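Two Arms and a Little Shelf: The Wernenel Kit, Reviewed

By Alaric Bellamy
Jul 12, 2022
Last updated: 9 days after first posting, with a fix to the section on grippers

I have wanted a machine to tidy my living room since I was a kid, so please read this knowing that I went in hopeful! The Wernenel is a two-arm kit for people who want to find out how far robots have come with plain housework, and I got to spend 3 afternoons with it at Grarnudow. The job I cared about was tidying a display shelf: pick up the candles and jars, put them somewhere sensible, don't break anything.

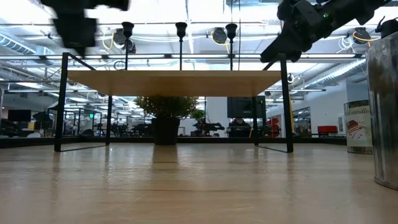 Under the little shelf at Grarnudow, with the arms overhead.

Let's start with the arms, which are a joy. They're quick to set up (I was going in 21 minutes, manual open on my knee) and the joints feel smooth when you guide them by hand. Each one has a simple two-finger gripper, and you teach a chore by leading the arms through it several times. I loved this part. You start noticing how much your own hands do when you put a jar away.

Small household stuff is a tougher test than the neat blocks you get in most demos. A block has flat sides and doesn't care how you hold it, but living room things come in every shape and they end up in every position. A black candlestick lying on its side, like the one at the lower right of the table, is a different problem from the same kind of thing standing on its round base, and round glass jars ask for a gentle, even squeeze. My best run got 7 items put away without me touching anything, and I may have cheered.
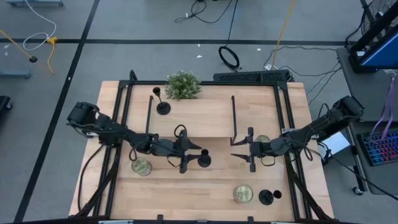 Speed is the weak spot. A person would clear a shelf like this before the kettle boils, and the Wernenel takes over 9 minutes if it has to try again on anything. Reaching under things is slow too. With a raised wooden shelf across much of the table, you have to plan how each arm gets in and out, and with the grippers facing each other across a gap you also have to think about whose turn it is. I got better at that part of the teaching, and so did my results.

Can it do your chores yet? Mine, no. For a shop floor with the same parts in the same tray all day, I'd say it's close, and I'd take it over the older Mastwood kit I tried in February. I'm already asking to go back with a basket of socks.

Comments

Rweyemamu_fan: Did you try the soft fingertips? They made a big difference for me with glass.

Alaric Bellamy: Only the standard ones so far. Soft tips are on my list!

dishpan: Call me when it does the pans.

kt_workshop: How loud is it? My bench is next to the bedroom.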